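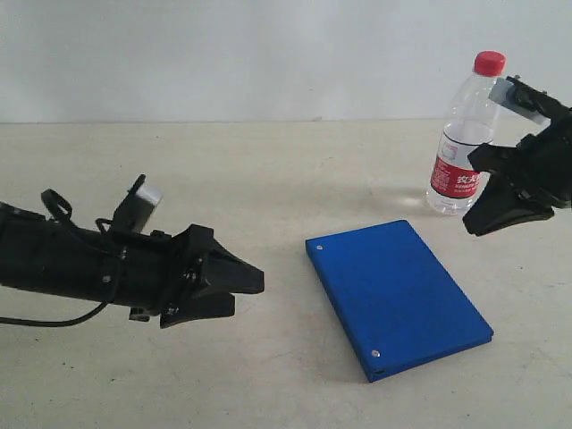
*Figure 1. Two-arm work cell. The right gripper holds the bottle; a flat blue object lies on the table between the two grippers.*

# Unit 9: Camera Views and Learning from Demonstration

Getwood Institute, Department of Automation
Course notes prepared by Svenja Tanner

## 9.1 Purpose of the unit

This unit examines one method for training a two-arm robot from recorded demonstrations, and one result obtained with it. The method is known in the department as view masking. It was developed during the Skostent project and is used again in the second laboratory exercise. Students are expected to have read the notes for Unit 8, in which behaviour cloning was introduced, and to be familiar with the terms *observation*, *action* and *episode*.

The central question is a simple one. A policy trained on several cameras may learn to depend heavily on one of them. When that camera's view is blocked, or when the object of interest leaves it, the policy has little to fall back on. Unit 9 asks how this dependence can be measured and how it can be reduced during training.

## 9.2 The observation

At each time step the policy receives the following:

- one image from an external camera that overlooks the table;
- one image from the wrist camera on each arm;
- the joint positions of both arms;
- the opening of both grippers.

The action is a set of target joint positions and gripper openings for both arms. The Skostent policy predicts these in blocks of 15 steps. The block is carried out in full before the next prediction is made, except where the exercise sheet states otherwise.

The external view and the wrist views differ in what they can supply. In Figure 1 both grippers and the bottle can be placed in relation to one another, and the blue object is plainly between them. An external view of this kind is well suited to deciding which arm should act and in which general direction it should move. It is less well suited to judging the last small distance between a finger and a surface, particularly where the gripper itself hides the point of contact.

A clear bottle presents a further difficulty. Transparent material takes much of its appearance from whatever stands behind it, and its outline may be weak against a pale wall. The coloured cap and label are often the strongest cues available to the policy. Students should bear this in mind when reading the attention maps supplied with the exercise: a map concentrated on the label doesn't show that the policy has located the base of the bottle.

## 9.3 The wrist view

A wrist camera moves with the gripper. Its own fingers stay in nearly the same part of the image throughout an episode, while the table and the objects on it shift. This arrangement gives a direct measure of alignment. If the object to be grasped lies between the fingertips in the image, little further correction is needed from side to side.

The same arrangement has an obvious limit, which Figure 2 illustrates.
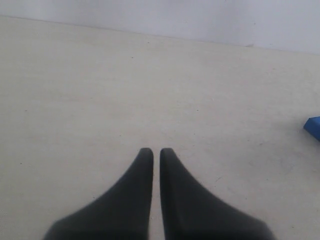
*Figure 2. View from a wrist camera. The fingers are slightly open and hold nothing. A corner of a blue object is visible at the far right.*

In a view such as this, most of the image is given to bare table. The only strong cue is the blue corner at the right-hand side, and it would be lost altogether after a small turn of the wrist in the wrong direction. No bottle can be seen. A policy which relied on this image alone would have no knowledge of what the other arm was holding.

Small marks on the table also deserve attention. They are visible in the wrist view as dark specks and faint smudges, and they don't move when an object is moved. Where all demonstrations are recorded on one table, a policy may learn to use such marks as landmarks. Performance on that table can then be high, and performance on a freshly cleaned or replaced surface noticeably lower. Unit 11 returns to this matter under the heading of unintended cues.

## 9.4 View masking

The method is applied during training only. For each training sample, one camera view is chosen with a fixed probability and replaced by a learned blank input of the same size. The joint positions and gripper openings are always retained. The target action is unchanged.

The procedure is as follows.

1. Draw a sample from the demonstration set.
2. Decide, with masking probability *p*, whether a view is to be masked.
3. If so, select one view at random from those available and replace it with the learned blank input.
4. Compute the predicted block of actions and compare it with the recorded block.
5. Update the policy in the ordinary way.

At most one view is masked in any sample. Early trials in which two views could be masked together gave slow and hesitant motion, and this variant was dropped. The blank input is learned, as opposed to being a black image, so that the policy can distinguish a missing view from a dark one.

Students sometimes ask whether masking should be applied to a whole episode at once or to single time steps. Both have been tried. With single-step masking the policy may recover the missing information from neighbouring steps if it is given a history of images. The Skostent policy has no image history, and the distinction therefore has little effect here. It must be reconsidered for any policy with memory.

## 9.5 Data

The training material is the Jirkska set, which was recorded by trained operators using a leader-follower arrangement. A total of 1391 episodes were recorded. Of these, 932 were kept for training. The remaining 459 were set aside for one of the following reasons:

- the episode ended before the task was complete;
- one or more camera streams had missing images;
- the operator paused for longer than the permitted limit;
- the starting position had been recorded wrongly.

The excluded episodes have not been deleted. Those that ended early are used in Unit 12, where the detection of failure is discussed. Students may request access through the course page but shouldn't mix them with the training set in this unit's exercise.

It should be noted that the exclusions weren't spread evenly over the two arms. More episodes were removed in which the left arm began the motion. The effect on the trained policy has not been studied in full, and reports should mention it as a limitation.

## 9.6 Result

The masked policy was compared with the Brunner policy, which has the same structure and the same training data but no masking. Both were tested from nine starting arrangements that don't appear in the training set. Each arrangement was tested under four conditions: all views present, external view withheld, left wrist view withheld, and right wrist view withheld.

With all views present, the two policies completed the same number of arrangements. Masking therefore brought no gain under normal conditions, and the notes make no claim that it does. The difference appeared when the external view was withheld. The Brunner policy completed none of the nine arrangements and in most cases moved one arm to a fixed position above the table. The masked policy completed five. When either wrist view was withheld, both policies lost accuracy at the point of grasping, and the difference between them was too small to interpret with so few trials.

Two cautions apply. Nine arrangements are enough to show a large effect but not to rank similar methods. In addition, a withheld view is a cleaner fault than most that occur in practice - a lens partly covered by a cable, for instance, still supplies an image, and the policy receives no sign that it should be trusted less.

## 9.7 Preparation for the laboratory exercise

Before the session, each group should:

- train one policy with *p* set to zero and one with a value of the group's own choice;
- record the training loss for both on the same axes;
- write a short prediction of which condition will show the largest difference, and state the grounds for it.

The prediction is to be submitted before any test is run. It is marked on its reasoning, and a prediction that proves wrong carries no penalty.

Reports should state the value of *p*, the number of training episodes used and the outcome of every trial, including those stopped by the operator. A trial stopped for safety is counted as incomplete. Queries about the exercise should be addressed to Svenja Tanner. The reports are due in November, on the date given on the course page.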